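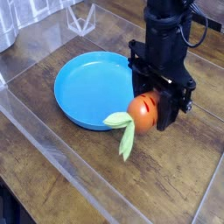

Report on the Visit to the Student Robotics Open Day, Gunstead

Prepared for the Technology and Applied Learning Program, Serra Secondary College

Staff and students of the college attended the annual open day at the Gunstead Technical Institute on Sunday. The visiting party travelled by coach and was received in the Kamen Building, where the institute's student robotics club has its workshop. The club is open to students in all years of the diploma program and meets outside timetabled hours.

According to the printed program, 566 visitors had registered for the day. Entry to the workshop was by timed ticket and our party was divided into two groups, the first entering at 10 a.m. The second group attended the welding and sheet metal demonstrations in the meantime — these will be covered in a separate report.

The Lomanum project

The greater part of the visit was given over to Lomanum, the club's principal project for the year. Its purpose is to have a robotic arm pick up toy food and transfer it to and from a plate. The arm is fitted with a parallel-jaw gripper and works over a wooden tabletop bordered by clear acrylic panels. A light-blue plate and a toy carrot with pale green leaves were in use for the task we were shown.

Club members explained that the carrot had been selected with some care. The body is rounded and glossy, and the jaws must close on it squarely if it is not to turn in the grip. The leaves present a different difficulty. They hang well clear of the body, and in early trials the control software took them for part of the object to be grasped. Members now label the body and the leaves separately when preparing their training material.

The club has set itself a target of 300 recorded transfers for each toy before any change is made to the software. Students work in teams of 3, with one member operating the arm, one resetting the table and one keeping the log. Roles are exchanged at the end of each session. Our students were shown the log and remarked on how much of it concerned unsuccessful attempts, all of which are entered in the same detail as the successful ones.

Questions from students

A short period was set aside for questions. Our Year 10 students asked about the cost of replacement parts, the programming language used and whether prior experience was required for membership. They were advised that it is not, and that most members join with no background in electronics. A question on the colour of the plate led to a useful discussion of contrast and workshop lighting.

Matters for the college

The program wishes to record the following for consideration at the next planning meeting.

The institute is willing to lend its introductory course notes to partner schools. A written request is required.

School teams may apply to take part in the club's pick-and-place challenge in September. Entries are limited to 2 teams per school.

Future visits should allow a longer period in the workshop. The second group had less time than intended owing to a late start after morning tea, and several students were unable to put their questions.

The college extends its thanks to the institute and to the members of the club for their hospitality. Permission forms and the coach booking for the return visit are being handled through the front office.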